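Brokmont heated airer, two months in

I put off buying one of these for years. My mum had one in the eighties that smelled of hot dust and took the skin off your knuckles when you folded it, and I assumed they were all like that. Then we moved to Kandundale, into a house with no garden to speak of and a north-facing back yard the size of a tablecloth, and by the first week of December there were wet jeans on every door in the place. So I gave in and ordered the Brokmont three-tier from Adams, the big hardware shop on the ring road, because they'd deliver it upstairs (they did, bless them, and took the cardboard away too).

First impressions were good. It arrives folded flat, there's nothing to screw together except four little feet, and the feet simply push on. One of mine was loose and I've wedged it with a bit of folded card ever since. You open the wings, plug it in, press the switch, and the bars are warm within ten minutes or so. Warm, mind you. If you're expecting to burn your hand on it you'll think it's broken. I did, and nearly rang the shop!

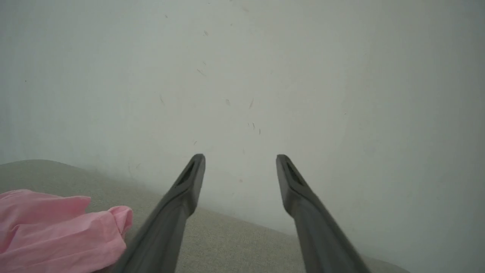
The cover is sold separately, which annoyed me then and annoys me now. Without it you're heating the room and your washing gets a bit of the benefit on the way past. With it zipped up, a full load of shirts and T-shirts hung before bed is ready to put away by breakfast, and that's in a spare room where we keep the radiator off. Get the cover. Put it in the price when you're comparing, too, as the Kenby one I nearly bought comes with its own and ends up cheaper than it looks.

Now, running costs, which is what everyone asks me when they see it. The plate on the side of mine says 820 watts. I'm no good at sums, so I just watched the smart meter for a few evenings, and it costs us a lot less than the tumble dryer did at the old house. It does creep up if you forget about it, though. There's a timer, but it only goes up to four hours and it clicks off with a noise like somebody dropping a fork, so you do find yourself padding along the landing in your socks to set it going again. A longer timer would get another star out of me.

What dries well: anything thin and flat. Shirts, pillowcases, school polo tops, tea towels, pyjamas. Socks are fine along the bottom tier if you can be bothered to lay them out in pairs (I can't). Sheets work if you fold them in half and swap them round once.

What doesn't: jeans, for a start. The waistbands stay cold and clammy long after the legs are done, and you have to turn them inside out with the pockets hanging free. Hoodies are the same, with that thick bit where the hood joins on. And anything fluffy takes an age. Bath towels I now give an extra spin before they go anywhere near it, and a good hard shake, otherwise they come off like cardboard. Anything fleecy I check first, as a friend melted the trim on a dressing gown over an airer like this and I've been nervous ever since.

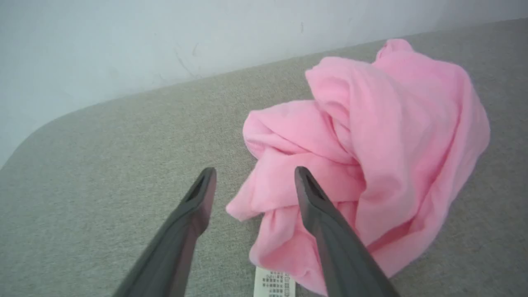
Soft pink fleecy stuff: find the care label first.

A word about damp, because the box doesn't say much on the subject. All that water has to go somewhere. The first week I kept the door shut to hold the heat in and had puddles on the windowsill every morning. These days I leave the window open a crack and run our little dehumidifier next to it, and between the two of them the room stays lovely. If you already own a dehumidifier, try that by itself with an ordinary airer before you spend your money. You may find it does you.

Storage is better than I'd feared. It folds to the width of an ironing board and lives behind the wardrobe. It's heavier than it looks, mind, and the catch that holds the wings shut is a flimsy plastic thing that has popped open on me on the stairs. I've tied mine up with an old dressing gown cord.

I paid 90 pounds, with the cover on top of that. Would I buy it again? Yes, though I'd wait for the sales, and I'd have a proper look at the Kenby in the shop before deciding. Four stars out of five, and I'll come back and add to this if the catch goes altogether.

Update, 25th January: the catch has gone altogether. Adams are sending a new one free of charge, so it keeps its four stars for now.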